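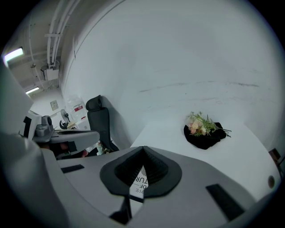

Do paperbacks need special products to keep them in decent shape at home?
Very few of them do. A dry room, a soft brush and a shelf that isn't crammed will look after most novels for decades.

I've been keeping books in a damp terrace in Duvstead for long enough to be suspicious of anything sold in a small bottle. Here are the tips I get sent most often, and what I think of them.

Freezing a musty book. Cold may deal with insects if you leave it in long enough, sealed in a bag. It does very little for the smell. I froze a fat family saga for a fortnight and it came out smelling of cellar, with a hint of peas.

Bicarbonate of soda. Fine, as long as it stays in an open dish next to the book, both of them inside a lidded box. Please don't sprinkle it between the pages. You'll be shaking grit out of chapter four for years. Give it a week, then have a sniff, then probably give it another.

Tumble dryer sheets. These put a second smell on top of the first, and they can leave a residue. Kanokwan Thaweesak wrote in to say they rescued her whole crime collection. I'd like to smell it in August.

Sticky labels. Charity shops love putting them right over the author's name. Warm the label with a hairdryer on low and peel slowly from one corner. This works on shiny covers. On matt ones I've had about as many failures as successes -- try the back first, and stop if the surface starts to lift.

Cracked spines. Glue from the craft drawer dries hard and snaps again at the same page. Use a bendy PVA made for bookbinding, put on thinly with a knitting needle, then waxed paper either side and 2 heavy cookbooks on top overnight.

Shelving. Leave a finger's width behind the books if they're against an outside wall. Olumide Yusuf swears by cedar blocks for this, though he also has a dehumidifier running in the same room, so I know which one I'd credit.

Signed first editions are another matter. Take those to a proper conservator and keep the knitting needle well away.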